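Support > Data Collection > Clemodberg cell > Ticket 74

Wrist view too close at start of pants folding episodes

Opened 10/26/24. Status: waiting for retest.

Problem: We are recording folding examples for the Undum set. After the arm moves to its start pose, the wrist camera sits so near the garment that the operator can't tell which way the pants are facing. Out of 40 episodes in the last batch, 14 were rejected in review for a bad first grasp. Shirts are fine.

Tried so far:
- Restarted the recorder. No change.
- Reloaded the start pose from the Orkside cell. No change.
- Swapped the wrist camera cable. No change.

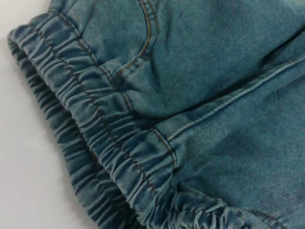

Elastic waistbands are the worst case. The front and back layers of the band don't line up, and the operator has to guess which one to pinch. With a flat waistband the same start pose gives fewer rejects -- still too many, though.

Cause: The start height was saved with the old table top. The new one is 33 mm higher and the pose file was never updated.

Fix: Raised the start pose by 33 mm and saved it as a new file. Please record a short batch of pants only before going back to the mixed list. Keep the rejected episodes -- label them "bad start" and leave them out of training.

Comments

lemaire_ops: Same thing at Lemaire after our table swap. Check the drop pose too, it uses the same offset.

cell2: Drop pose was off as well. Changed it, retest is next.

foldbench: Can the new pose file go in the shared folder?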